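About the Trollstead Instrument Bench

Trollstead is the service arm of Szekeres. We set up, look after and repair one type of machine: the two-arm suturing cell sold as Flokosero. The bench is at Prillimwood and is run by Maarja Sepp, who came to us from watch repair.

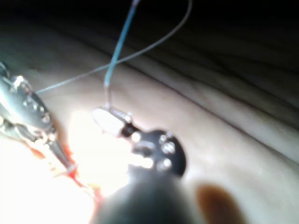
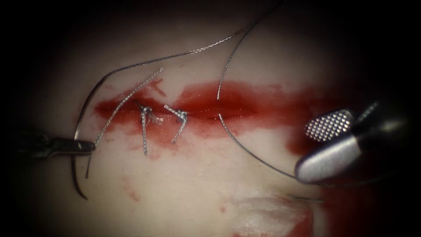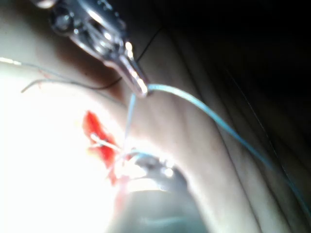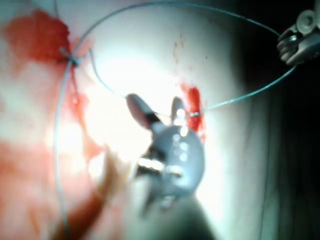
Instruments and suture thread at the tissue surface.

What we do

A cell comes to us for one of three reasons: first set-up, routine service, or a fault. Most faults are at the wrist. A cable stretches, the jaws stop meeting squarely, and the needle turns in the grip when the driver rolls. We strip the wrist, replace the cable pair and set the tension again from zero. Cables are always changed in pairs.

After any wrist work the jaws are opened and closed 400 times with no load. The instrument then rests for 30 minutes and the tension is read again. If the reading has moved, the wrist comes apart a second time.

Cameras

Each camera is set up with its own instrument and keeps its place in the records with it. We check focus at working distance, then lamp level. Glare on a pale surface hides fine thread, so the lamp is turned down before any other setting is touched. The fixed camera is done last – its mount is shared by both arms, and moving it means repeating the alignment.

Suturing check

The last test is stitching. The operator passes a curved needle, ties interrupted stitches and hands the thread from one arm to the other. We look for slip in the jaws, fraying at the knot and any lag between the arms. The cell is signed off only when the operator and the fitter agree.

Records

Every wrist has a card. The bench has 1086 on file, including those for instruments now scrapped. Customers may ask for a copy of any card for a cell they own.

Visits and deliveries

Set-up visits are booked 60 days ahead. Instruments sent by post should be cleaned, dried and packed with the jaws closed. The bench is shut on Sunday and for stocktaking in October.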